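Student project report, module Food and Service Studies, Clambridge College
Supervisor: Glenys Gittins

# Paper or cloth? Table napkins in a small café

## 1. Why I chose this subject

When I came to Clambridge I worked in the evenings at the Yorath, a café with a long dining room near the station. In my home town, Trisov, a cloth napkin is put on the table even for soup. At the Yorath everybody gets paper. I asked the manager, Lowri Vaughan, why it is so, and she answered that it was already like this when she came. She was interested to know if cloth would be possible, and so this became my project.

My question is simple: what would change for the guests, for the staff and for the costs, if a café of this size used cloth napkins in the evening and kept paper for lunch?

## 2. A short background

The napkin is an old thing, but the paper napkin is quite young. In older books on housekeeping there are long chapters on how to fold linen, and the folding was a skill for which a servant could be praised. Large napkins were needed when people ate more with their fingers. Later the fork became common and the napkin became smaller.

Paper napkins came into daily use in Europe during the twentieth century. They are cheap, they need no laundry, and the guest may see that nobody used them before. I think this last reason is stronger than many writers admit. Several guests at the Yorath told me they like cloth at a wedding but do not trust it in a café.

Paper napkins differ in the number of layers, which in English are called "ply". One ply is thin and tears easily when it is wet. Two and three ply are softer and hold a fold better. There is also a thick kind that feels almost like fabric, but it costs much more and I did not include it.

## 3. How I worked

The study was done in August, which is a busy month for the café. I used three methods:

- a short questionnaire for the evening guests, on one side of a card
- talks with the kitchen and service staff, usually before opening
- a comparison of the prices for paper, for buying cloth and for laundry

I received 183 cards which were filled in completely. Cards with missing answers I did not use. The guests were not chosen by any system, they were only the people who came and had the patience, so I must be careful with the results.

The cloth napkins for the trial were lent by Eltum, a laundry firm which works for hotels in our area. They were plain white cotton. For the paper side I used the ordinary napkins of the café. I also tried at a table how each kind lies when it is opened and smoothed, because the staff said that a stiff crease makes a place setting look untidy.

With paper the crease stays. Even with the fingers pressed on it, a corner can lift a little. 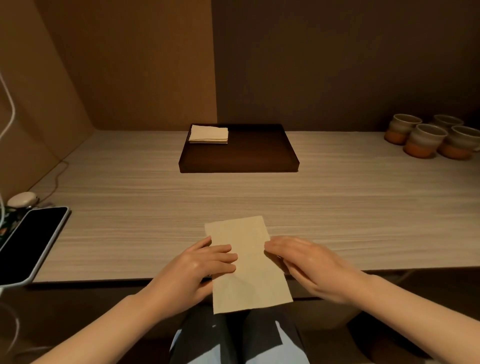

## 4. Results

### 4.1 The guests

Most guests who had cloth in the trial wrote that they liked it, and the word they used most was "special". Older guests were more positive than students. Some guests did not want to make the cloth dirty. One woman wrote that she kept hers on her knees the whole evening and wiped her mouth with a tissue from her bag. I had not expected this answer, but two of the waiters said they see it often.

Families with small children preferred paper nearly always. A child needs more than one napkin, and the parents feel ashamed to ask for a third cloth.

### 4.2 The staff

The service staff did not agree with each other. Those who set the tables liked cloth, as it stays where it is put, also when the door to the terrace is open. Those who cleared the tables did not like it. The cloth must be shaken, sorted and kept in a bag until the laundry comes, and there is no good place for this bag at the Yorath. It stood in the corridor next to the coats, and Mrs Vaughan was not happy with it.

### 4.3 The costs

The café orders paper napkins in lots of 4,000. For cloth, I calculated that 315 pieces would be needed, so that there is a clean set in use, another at the laundry and a reserve for stains that do not come out.

Buying the cloth is not the large cost. The laundry is. If the laundry is paid by the piece, cloth is clearly more expensive than paper for every guest served. Washing in the café itself would be cheaper, but then somebody has to iron, and the wages must be added. In my first calculation I forgot the ironing, and Mrs Gittins found the mistake.

## 5. Discussion

I cannot say from this study which choice is better for the environment. Paper becomes waste after one meal, and cloth needs water, heat and transport. The answer depends on how many times a cloth is washed before it is thrown away, and I had no time to follow this.

For the Yorath I suggest cloth only for booked tables in the evening, and two-ply paper for lunch, families and the terrace. Before starting, the café should find a closed box for the used cloths and a place for it outside the corridor.

If another student continues this work, I would advise to repeat the questionnaire in winter, when there are fewer visitors and more regular guests. The cards and the price table are kept with Mrs Gittins in the department office.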